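4.2 How people fill their waiting time

We came to the subject of waiting rather by accident, while going through the diaries from our earlier study of the Cleramby ferry, and we have been fond of it ever since. The riders wrote a good deal about the crossing itself, as we had asked them to, but they wrote even more about the pier: who was standing where, whether the kiosk had opened, and how long the line felt compared with the clock. It seemed a shame to leave all that lying in a drawer. 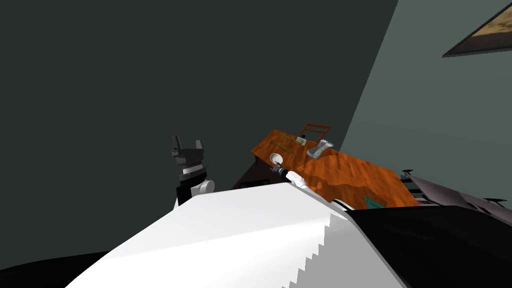 For the present study we asked 326 regular riders at Cleramby and Jekovness to keep a short waiting diary through February. Between them they sent back 2061 entries, many of them a good deal longer than the small boxes we had given them (several ran on to the back of the page, and we read those too). Each entry was sorted by two readers into one of 3 groups, which we called talking, watching and drifting. Drifting was the hardest to agree on. A person who writes "just stood there, thought of supper" may well have been watching the water all the while, and we went back and forth over such lines for longer than we like to admit.

Talking was more common at Jekovness, where the benches face each other, and on Wednesday mornings, when the market brings people down early. Drifting showed up mostly in the evening entries. In 121 entries the rider said the wait had felt shorter than it was, and most of these came from the talking group, much as Kermani and Grimance found for bus riders, though their stops were indoors and ours are decidedly not. 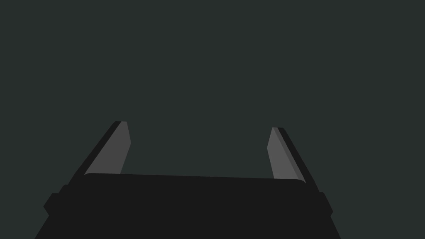
Figure 3. Gripper seen from behind against a plain dark background (computer rendering).

We would be careful about reading too much into the evening entries. Riders who were tired often wrote only a word or two, and a short entry is easily taken for an idle wait.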